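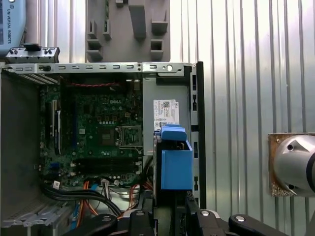 September, notebook, bench two

Spent most of the day on the mushroom drying cabinet again, and I think I finally understand why the bottom trays come out leathery while the top ones snap like crackers. I've been blaming the fan for two weeks. Keerthana said on day one that it was the air path and I said no, no, the fan is tired, and I owe her a coffee now. Anyway, the shelves are too close together. I got the idea staring at an old Dell board in an open case, four black memory slots stacked one right above the other, and that's pretty much how I'd packed the trays: tight, tidy, and no room for anything to move between them. So the plan for today was to pull every second tray and see what happened.

Setup, for anyone picking this up later (hi Trilok): cabinet at 55 C, fan on the middle setting, door vent open one finger. Oyster mushrooms from the Brerkbridge market, torn by hand, not sliced. I know Aldana likes them sliced. Torn pieces have ragged edges and they seem to give up their water faster, plus I can do a whole crate while listening to the radio. Starting weight with the trays tared out was 421 grams, which is a smaller load than last time because I only had half the shelves in.

9:10, loaded. Put the fattest clumps on top this time, just to be mean to the top tray.

10:00, the room smells amazing. Somebody from upstairs came down to ask what was for lunch.

11:30, first look. Bottom tray already curling at the edges! Last run it was still floppy and sort of sweaty at this stage. Rotated nothing, touched nothing, closed the door and walked away, which took some willpower. I did notice condensation on the inside of the door glass, lower left corner, same place as before. There must be a dead spot there. Wiped it off and it was back in ten minutes. Stuck a scrap of tissue on a thread down there and it hung straight, so the air really doesn't reach that corner. Up by the vent the same thread was dancing all over the place.

12:45, ate a sandwich. Carolina came by with the hygrometer she'd promised and we argued for a while about where to hang it. She wants it in the exhaust, I want it in the middle of the stack. We put it in the exhaust. She's probably right, but I'd like it written down that I had a preference. It read 40 percent when we hung it and it was dropping slowly when I stopped looking.

2:20, second look. Top tray nearly done except for the fat clumps, which are still bendy in the middle. Fair enough, I asked for that. Bottom tray is maybe half an hour behind the top. Half an hour! Before, it was more like three hours, and by the time the bottom was ready the top had gone brown and tasted like a paper bag.

3:15, pulled everything but the clumps. Tore the biggest ones in two and put them back in on the middle shelf.

4:05, all out. Cooled them on the rack before jarring, and yes I waited this time. (Last batch I jarred warm, got fog inside the glass, and had to throw out the lot. Ximena is still sad about it. They were chanterelles.)

So spacing matters a lot more than fan speed, at least in this box. The obvious trouble is that half the shelves means half the mushrooms, and Ximena wants to dry a full crate per day once the cold weather starts and the good stuff comes in. Options I can think of, in no real order:

Keep all the shelves but stagger the trays, one pushed to the back, the next pulled forward, so the air has to snake its way up. Easy, costs nothing, trying it first. The trays are short enough front to back that I can get a decent gap.

Cut the solid rims off the old trays. They stand up pretty high all the way around and I suspect they act like little walls. Trilok has the snips, and he also has opinions about people borrowing the snips.

Put a baffle in the lower left to kick some air into that dead corner. Cardboard first, then something that can be washed.

Buy the taller Nodus cabinet. Carolina keeps sending me the page for it. It's a lovely thing and it's also a whole season's budget, so let me play with cardboard for a bit longer.

Side note on the jars. The new lids from Awan don't seat properly on the older glass, you can feel them ride up on one side when you tighten them. I put rice in two jars, one with the old lid and one with the new, and left them on the windowsill by the sink where it's always damp. Will check at the end of the month. If you move them, move them together please.

Other side note, on rehydrating. Took a handful from the last decent batch and soaked it in 300 ml of warm water while all this was going on. Twenty minutes was plenty for the thin bits, the stems needed closer to forty-five and were still chewy after that – I'd just grind the stems into powder and be done with it. The soaking water is dark and really good. Aldana took it home for soup before I could write down anything more scientific than that.

Still don't know whether tearing or slicing makes a real difference, because I've never run both on the same day, on the same shelf. Should do that. Half a tray each, same clump if possible, weigh every hour. Aldana can slice, I'll tear, and whoever loses washes the trays.

To do before the next run: make the cardboard baffle, mark the stagger positions on the rails with tape, ask Keerthana if she still has the second thermometer (the one that went to the Flornolora open day and I haven't seen since), get more tissue and thread. Also scrub the bottom shelf, there's a sticky patch from the pear experiment and it's starting to pick up fluff.

Cabinet off at 4:30, door left open to air out. Jars are on the second shelf, labeled with the tray they came from.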